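search site
Enter keyword Go

Workshop tips: pricing a handheld gripper and its bench

Most budgets for automation work start with the arm. Start with the bench. A handheld gripper kit from Pletel was quoted to us at £921, and the table, lighting and spares came to more than the kit did.

Measure the room first. Note the clear floor beside each table, the nearest sockets and the ceiling height. Marker tracking suffers under glare, so try the fittings you already own before ordering lamps. Our lamp order was cancelled after one afternoon of testing.

Ask the supplier for the price of replacement grip pads in packs of ten. Rubber wears at the tip and the pads should be entered as a running cost, with the gripper itself entered once. Kwok sells a matching set for £87. Printed marker cubes are cheap – buy two per gripper.

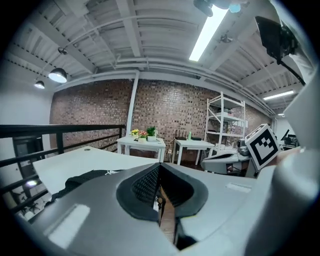
Gripper with marker cube at the white table, black fabric on the top.

Tabletops with a grommet hole cost slightly more and save drilling later. Choose a plain, matt finish where you can. For cloth work, allow enough depth to lay the item flat and still rest both forearms.

Myung-ja Gil keeps a sheet with three columns: quoted, paid, and replaced within a year. The third column decides the next order. On her figures a two-station set-up came to £1373 before delivery, against £909 for one station. The saving per station came mostly from shared shelving.

Delivery terms vary. Stustora charges for a timed slot; Kekero does not, but leaves goods at the kerb. Get the pallet size in writing and check it against the narrowest door.

Hold back a tenth of the total for cables, clamps and adaptors. It will be spent.

Recent tips
Labelling power supplies
Re-gluing rubber feet
Shelf loads and how to read them
Choosing a second-hand bench

Text by Qistina Jugah, 12 September 2022. Contact | Copyright | Back to top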